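Big block news from the toy library

If you have been down to the Plilthorpe Toy Library since spring you will know that the back shelf has been getting fuller and fuller, and I am so happy to finally write about why. We are starting block loans! Starting in June, any family with a library card from us can take home a full building set for two weeks, the same way you already take home puzzles, ride-on toys and that enormous marble run with the missing funnel. (Still missing. If it's under your couch, please look.)

People have been asking for this for as long as I've been writing the newsletter. We always said no, and the reason was small parts. A puzzle with a piece gone is a sad thing but you can see the hole. A tub of blocks with a handful gone looks just like a tub of blocks, until the day a kid needs the one sloped piece for a roof and there isn't one. So we needed a way to lend them out and get them back that wouldn't eat up every evening of the year, and now I think we have it.

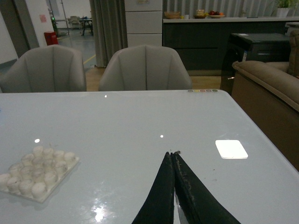
The idea came from Lech Górecki, who used to run the parts counter at a bike shop and can't stand a mixed drawer. Instead of one giant tub, he wanted us to split everything into sets by what you'd want to make with them, and give each set its own lidded box with a card inside the lid. The card lists what belongs in the box by shape and by color. Families check it when they open the box and again when they pack up. If something has wandered off, you just write it on the card. There's no fine and no phone call, we top the set back up from the spares bin and it goes right out again.

We tried it over the winter with families in Mosudbridge, where the toy library branch is small enough that Lena knows everyone by first name, and it worked so much better than I expected. A few boxes came back with extra pieces! One had a plastic cow in it. The cow has been claimed, thank you.

Where the blocks came from

Nearly all of them came from you. We put out a call for old blocks in the last newsletter of the year and then the bags started coming in, and then the bins, and then somebody backed a station wagon up to the side door. I would like to thank every person who dug around in a basement or begged a grown-up child to let go of the castle. A special thank-you goes to Nabila El Sherbiny, who closed her home daycare in Grevport this year after a long and wonderful run and gave us every last block from the playroom, all of it clean and a lot of it older than I am.

Everything gets washed before it goes into a set. Lukewarm water, a little dish soap, a mesh bag, a long dry on towels. Please don't run our blocks through the dishwasher, even on the top rack! The thin baseplates curl up at the corners and then nothing will stay put on them. If you have a sticky situation at home (syrup, we've all been there), just bring the box back sticky and tell whoever is at the desk.

We made one decision early on that I want to explain, because a few people were surprised by it. We did not keep the old kits together. Some of the donations came with printed instructions for a particular truck or a particular spaceship, and there was a real debate at the sorting table about whether to lend those out as complete kits. In the end we mixed them in. Kids who want to build a truck will build a truck, and it will have a door on the roof and a tree in the back seat. The instruction booklets went into a binder at the desk, and anyone is welcome to sit down and page through it.

Saturated colors were the other surprise. We have greens and blues coming out of our ears, plenty of yellow, and hardly any brown or gray. So if you've got a bag of the boring colors at home, they are gold to us. Every kid who builds a house wants a brown door.
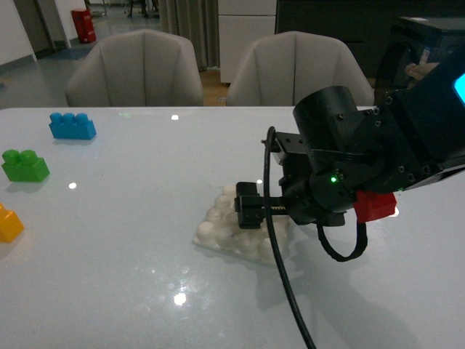
What's in the sets

There are five kinds of box to start with, and we'll change them as we learn what gets borrowed.

First Blocks is the chunky stuff for the littlest builders. Big pieces, big studs, easy to pull apart with small hands. This box has no tiny parts at all, and it's the only one we lend to families with a baby at home unless you ask us otherwise.

Town is walls, windows, doors and lots of roof pieces. It comes with a couple of flat plates so you can lay out streets. My own kids had the test version for a week and the town had a hospital, a pizza place and a jail, all sharing one bathroom.

Things That Roll has wheels and axles and long flat pieces for the bodies. It's very popular already. Please check under the radiator for wheels before you pack up.

Slopes and Odd Bits was Tavion's idea, and I thought it would be the one that sat on the shelf. I was so wrong! It's all the wedges, arches, curves and funny corner pieces, with just enough regular blocks to hold them together. Kids who say they are bored with blocks take this one home and go quiet for an hour.

The last one is Just One Color. You pick the color at the desk and we hand you a box of nothing else. It sounds a bit silly, but try it. When you can't use color to show which part is the window and which part is the wall, you have to do it with shape, and the things that come out of those boxes are lovely.

Building table afternoons

Along with the loans, we're keeping a building table out for drop-in play after school, from 3:30 until we close. You don't need a card for this and you don't need to sign up. Kids age 7 and up can stay on their own as long as a grown-up has filled out the yellow form, and younger ones need somebody with them. That somebody is very welcome to build too. I have noticed the dads at the table are the slowest to leave.

Tavion Pennington is looking after the table and he has a nice easy way of running it. He'll set out a starting point, like a bridge that stops halfway or a baseplate with one wall on it, and let whoever comes in carry on from there. Nothing gets judged and nothing gets a prize. Finished things can stay on the windowsill until closing, then they go back in the tubs, and yes, there are sometimes tears about that. We've started keeping a sketchbook on the sill so kids can draw what they made before it comes apart. The drawings are terrific. I'm hoping to print a page of them in a later newsletter if the kids say it's okay.

If your child finds a crowded table hard, come at opening time or ask us about the side room. Sławomir Mazurek, who teaches the younger grades over at Kurek School, helped us think this through, and he had good simple suggestions that we've taken up. A tray for each child so there's a clear patch that belongs to them. A soft mat under the tubs, which cuts the racket when somebody goes digging for a piece. And a basket of small jobs, like matching up pairs of wheels, for a kid who wants to be near the building but doesn't feel like building.

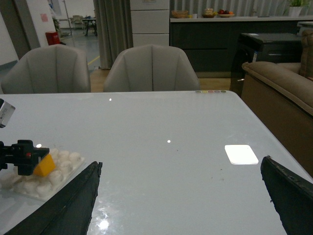

A yellow wedge block on the bumpy white tray.

How we're doing

Now for the numbers, and I do love these numbers. Last year the toy library made 989 loans across both branches, which is our best year ever, and that was with no blocks on the shelf at all. Our hope for the coming year is 2,000. Lena Szczepańska says that's a lot of boxes to carry up the Mosudbridge steps, and she's right, so we're also looking for a ramp or a decent stair cart. If your workplace is getting rid of one, let us know.

A few things we could still use, in no special order. Shoebox-size lidded boxes that stack (clear ones are best, but we'll take any). Mesh laundry bags. Baseplates of any size, even scuffed. Axles, always axles. And spare time, if you have some, on sorting evenings, when we put on the radio, dump the new donations out and chat while we work. Lech brings poppy seed cake. You can come for twenty minutes or the whole evening and you can bring your knitting friend who says she's only there for the cake.

Please hold off on bringing in magnetic tiles for now. We love them, but we have to check each one for cracks before it can go out and we aren't set up for that yet. Wooden blocks are fine as long as the paint isn't flaking.

How to borrow

Bring your card to the desk in Plilthorpe or Mosudbridge and tell us which kind of set you'd like. If it's out, we'll put your name on the list and text you when it's back. You can have one block set at a time on top of your usual loans, and you can renew once if nobody is waiting. Grevport families, you're covered by the Plilthorpe card, so please don't feel you have to ask!

When you bring the box back, leave the card on top with your notes on it. Missing pieces, extra pieces, ideas for new sets, a drawing of what you made, anything at all. I read every one of them, usually standing up at the desk when I should be shelving puzzles, and Lech uses them to plan the next round of boxes. We already have a request for a set that's only windows. I think we're going to do it.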